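Care of Worktables and Countertops
Kondinier Residence Services, Household Guidance Sheet 6

Residents are asked to observe the following guidance when cleaning the white tables and counters supplied with each unit. Questions may be addressed to Weronika Żak in the Residence Office, Room 103.

Daily cleaning
Remove crumbs and dust with a dry cloth before any liquid is applied. Wipe the surface with warm water and a small amount of dish soap, working from the far edge toward the front. Rinse the cloth and wipe again. Matte finishes show streaks when soap is left behind, and a second pass with plain water is normally sufficient to remove them.

Stains
Coffee, tea and tomato stains should be treated the same day. Apply a paste of baking soda and water, leave it for 6 minutes, and wipe it away with a soft cloth. Scouring powder, steel wool and the rough side of a sponge must not be used. Ink marks may be treated with rubbing alcohol on a cotton pad, after a test in a corner.

Items kept on the table
Trays, stands and base plates should be lifted when they are moved. Grit collects under the rim and will scratch the finish if the item is pushed across it. 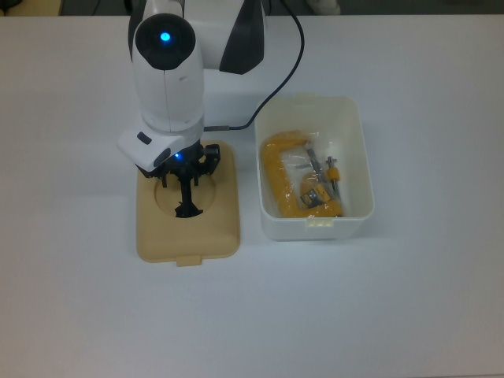 Felt pads are available from the Residence Office and should be replaced each April. Holders with an opening in the top are to be emptied and brushed out before the table is washed.

Damage
Chips, burns and lifted edges are to be reported on Form 631. Residents should not attempt repairs with household glue. Replacement requests are handled by Felicja Duda, extension 1270.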